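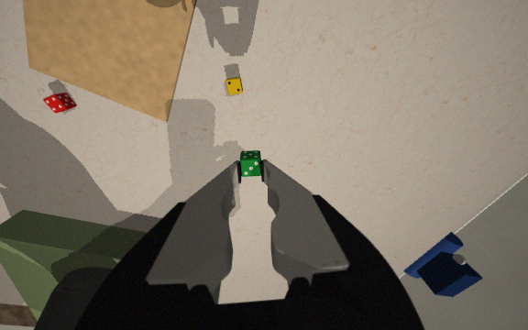 The gripper at the green die, in the simulated cell at Briltard.

"We spent the arm money last, and I'd do it that way again!" says the planning lead at Briltard, the Skerurville workshop that has been pricing its first robot cell since April. She's talking fast, with a spreadsheet open and a second one behind it.

The plan began with dice. Picking up small cubes in simulation let her team compare grippers before a single quote was signed. "You learn so much from a die. Finger width, reach, how much table you really need. I had 90 lines in the budget and I moved half of them."
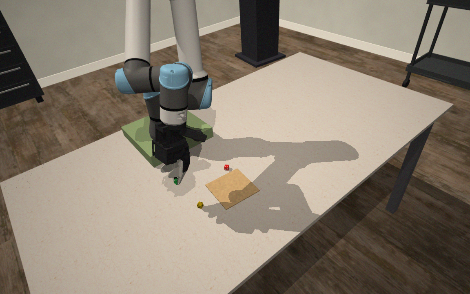 Sarmiento Quarterly | Vol. 2 | p. 103

The table was one of those lines. "Everybody prices the arm and forgets what it stands on. Then there's the base plate, the fingers, the spare fingers (buy the spare fingers!), floor space for a cart." She has set aside $2,854 for fingers and pads alone, and thinks first-time buyers should do something similar.

Prornari, the supplier on her shortlist, has offered a trial period before purchase. She wants it in writing, with training hours listed separately. "I love this stuff, I could look at gripper catalogs all night. But I still want to see the service rate for year two."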